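Garker Linen Hire: Questions We Get a Lot
Last updated November 28, 2024

Do I have to wash anything before I send it back?
No. Please don't. Shake out the crumbs, the confetti and any cutlery, and put it in the bag it came in. We wash everything again whatever you've done to it, so your evening at the laundromat would be a gift to us that we can't use.

Do I have to fold it?
Also no. People seem to feel guilty about this one. A tablecloth in a ball is fine. What we'd ask is that it be a dry ball. A damp one left in a sealed bag over a holiday weekend grows things, and mildew is the one stain we have never beaten. If it got rained on, hang it over a door overnight.

My cloth arrived with creases. Is that normal?
Yes, if they're the straight ones from packing. They mostly drop out if you dress the table the night before. For the stubborn ones, use a steamer or a warm iron with the cloth already on the table and a towel underneath. If it arrives looking like it was slept in, call us and we'll swap it.

How do I fold a big white cloth without losing an afternoon?
You've just been told you don't have to, but we get this one every week from people who own their own. Lay it on a bed or a big table with a colored sheet underneath, so you can see where the cloth ends. White on white is how people fold the bedspread in too. Then find a real edge, one with a hem. What looks like an edge in a heap is usually just a crease with ambitions.
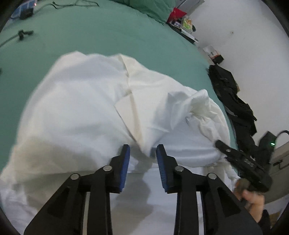 White cloth on a green sheet, before any folding worth the name.

Once you have one hem, run your hand along it until you hit a corner. Pull that corner out flat, then go along the next side to the one after it. Match those two, smooth toward the fold, and the rest is just halving. Stop when it fits your shelf. There is no prize for thirds.

What about round ones?
Fold in half, then in half again, so you have a wedge like a slice of pie. Fold the point up toward the curved edge and call it a day. Round cloths don't have corners and can't be made to look as if they do.

What size do I need?
Measure the table and add the drop you want on both sides, so twice the drop in total. The number of people who add it once would surprise you. It's why we keep 17 spare cloths by the front desk on Saturdays in wedding season.

Is your white the same as my white?
Probably not. We stock two. Otlow is the cool one and Engelhardt is creamier, and both are called white on the invoice, a decision we regret. Mixing them on one head table will be noticed by exactly one guest, who will be your mother-in-law. Ask for a swatch.

How many cloths do you have?
363 at the last shelf count, all sizes. In December most of them are out, so book early or be flexible about color. We nearly always have the mustard.

What if I spill red wine?
Blot it and leave it alone. No salt, no soda water, no white wine, no thing your aunt saw on television. Tell us what it was on the return slip. There's no charge for ordinary food and drink. Candle wax is $3 a cloth, and burns and cuts are $33, since those become napkins.

Where do I drop things off?
At the Atulitz Street door, around the side. Ring the bell and wait. If you leave the bag on the step, please tie it shut.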